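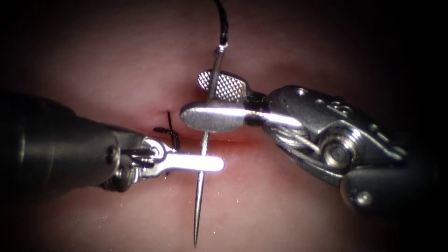
Chirurgisches Nahtmaterial

Als chirurgisches Nahtmaterial bezeichnet man Fäden, mit denen Gewebe nach einer Verletzung oder einem Eingriff zusammengehalten wird, bis die Heilung weit genug fortgeschritten ist. In der Regel ist der Faden fest mit einer Nadel verbunden. Klammern, Klebstoffe und Pflasterstreifen zählen nicht zum Nahtmaterial im engeren Sinn, werden in Katalogen aber häufig mit ihm zusammen geführt.

Geschichte

Dass schon im alten Ägypten Wunden genäht wurden, gilt als wahrscheinlich. Viele der in populären Darstellungen wiederholten Einzelheiten stehen allerdings auf schwachen Füßen. Das gilt besonders für die beliebte Erzählung von Ameisenköpfen als Wundklammern, die je nach Autor nach Indien, Afrika oder Südamerika verlegt wird, meist ohne Angabe einer Quelle. Besser belegt ist die Verwendung von Leinen, Seide und Darmsaiten. Der Name Catgut hat mit Katzen vermutlich nichts zu tun; verarbeitet wurde Darm von Schafen und Rindern. Die verbreitete Herleitung von »kitgut«, der Saite einer kleinen Geige, ist ebenfalls nicht gesichert.

Einteilung

Üblich ist die Unterscheidung nach resorbierbaren und nicht resorbierbaren Fäden. Resorbierbare Fäden, etwa aus Polyglykolsäure oder Polydioxanon, werden im Körper abgebaut. Zu den nicht resorbierbaren zählen Polypropylen, Polyamid und Polyester. Seide wird ebenfalls dieser Gruppe zugeordnet, obwohl sie über lange Zeit deutlich an Festigkeit verliert. Die Grenze ist also weniger scharf, als Tabellen sie erscheinen lassen.

Daneben wird nach dem Aufbau unterschieden. Monofile Fäden gleiten leicht durch das Gewebe, sind aber steifer und verlangen sorgfältig gelegte Knoten. Geflochtene Fäden lassen sich angenehmer knüpfen, können jedoch durch ihre Dochtwirkung Keime in die Tiefe leiten. Beschichtungen sollen diesen Nachteil mindern. Wie groß der Nutzen im Alltag ausfällt, ist umstritten. 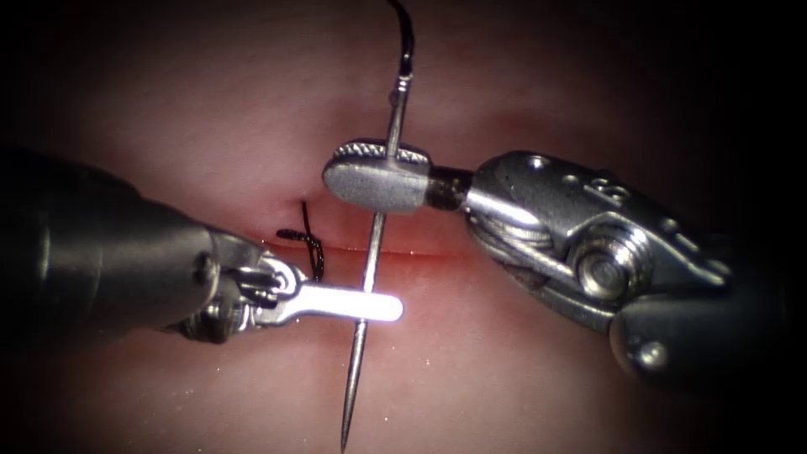
Reißkraft und Haltezeit

Für die Praxis wichtiger als die vollständige Auflösung ist die Frage, wie lange ein Faden trägt. Beides wird in Werbeunterlagen gern vermischt. Ein Faden kann nach 14 Tagen einen großen Teil seiner Reißkraft eingebüßt haben und trotzdem noch Monate später im Gewebe nachweisbar sein. Die Angaben der Hersteller stammen zudem meist aus Versuchen unter genormten Bedingungen. Entzündung, Durchblutung und Säuregrad des Gewebes verschieben die Werte, teils erheblich.

Die Fadenstärke wird entweder metrisch oder nach dem System der US-Pharmakopöe angegeben. In letzterem steht 6-0 für einen dünneren Faden als 4-0, was Anfänger regelmäßig verwirrt. Ein einleuchtender Grund, die ältere Zählung neben der metrischen beizubehalten, ist außer der Gewohnheit kaum zu erkennen.

Nadeln

Rundkörpernadeln verdrängen das Gewebe, schneidende Nadeln durchtrennen es. Erstere dienen vor allem für Darm und Gefäße, letztere für die Haut. Die Krümmung wird als Bruchteil eines Kreises angegeben, zum Beispiel 3/8 oder 1/2. Zwischen den Anbietern unterscheiden sich die Bezeichnungen für nahezu gleiche Nadeln so stark, dass ein Vergleich ohne Umrechnungsliste mühsam bleibt.

Antibakterielle Beschichtungen

Seit Jahren werden Fäden angeboten, die mit Triclosan versehen sind und Wundinfektionen seltener machen sollen. Die Studienlage ist uneinheitlich. Einige Übersichtsarbeiten finden einen Vorteil, größere Einzelstudien bestätigen ihn nicht durchweg – und ein Teil der Untersuchungen wurde von Herstellern mitfinanziert. Das allein widerlegt die Ergebnisse nicht, mahnt aber zur Zurückhaltung.

Ähnliches gilt für Fäden mit Widerhaken, die ohne Knoten auskommen. Die Zeitersparnis beim Nähen ist plausibel und mehrfach gemessen worden. Ob Patienten davon etwas haben, ist eine andere Frage.

Siehe auch: Wundverschluss, Knotentechnik, Catgut, Wundheilung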